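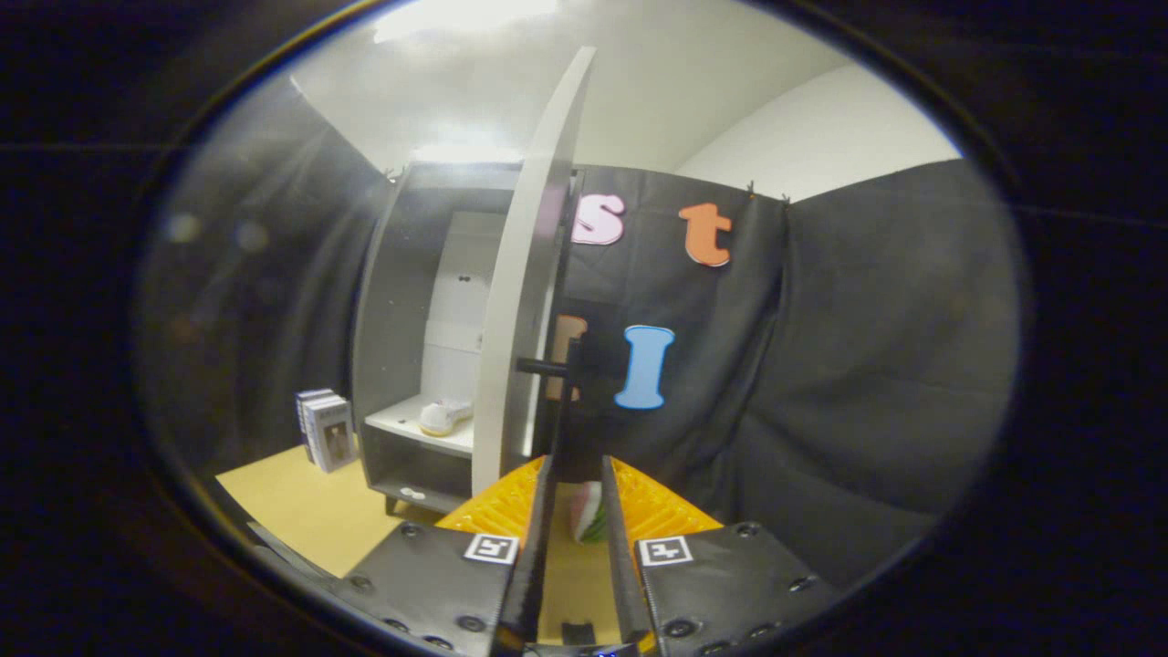
When a sorting line gets its first gripper, the people who did the sorting by hand do not become free. Their day changes shape, and somebody has to plan this change before the machine is switched on. At Nerbridge we pack and return small goods for toy shops, and I wrote this page for shift leads who must prepare such a change in their own hall. The first thing to plan is who teaches the grip. A small rounded piece like the pink, white and green one, which looks like a slice of watermelon, has to be held between two narrow fingers, and a person who handled toys for years knows better than the engineer where it will slip.

Step 1. Write down the work as it is now

Sit with each packer for 30 minutes and ask them to talk while they work. Do not use the official work sheet. Ours was from the time before we moved to Ader and half of it was wrong. Write also the small things: turning a piece to look for scratches, putting a doubtful one aside, calling to the next table.

Step 2. Divide the tasks with the packers present

Make one list for the gripper, one for people, and one for "not yet". The third list will be the longest and this is normal. In our hall the soft toys are still there.

Step 3. Choose the teachers

Teaching means to guide the gripper by hand through the same pick, many times. Ask who wants to do it. Femi Dauda was our first teacher and she asked for one rule, which we kept: no more than 15 minutes without a pause. The wrist gets tired in a different way than from packing.

Count teaching as work time -- the packing target must go down for these hours. We forgot it in the first week and people were angry, with good reason.

Step 4. Collect 600 picks before you judge

Change the position of the object and the height of the shelf between picks. If all picks are the same, the gripper will learn only one place. Keep the failed ones too, with a short note.

Step 5. Change the job descriptions

A packer who teaches and checks the machine has a new job, so write it on paper and talk about the pay. At our second site, Lazăr, this was done 3 months after the start, and two good people had left already.

Step 6. Keep one manual table

Leave it complete, with its lamp and scale. When the line stops, you need it the same hour. We change the person there every Tuesday, so the hand skill stays in the team.

For the form we use in step 2, ask the Arine office. It is one page and you may change it as you like.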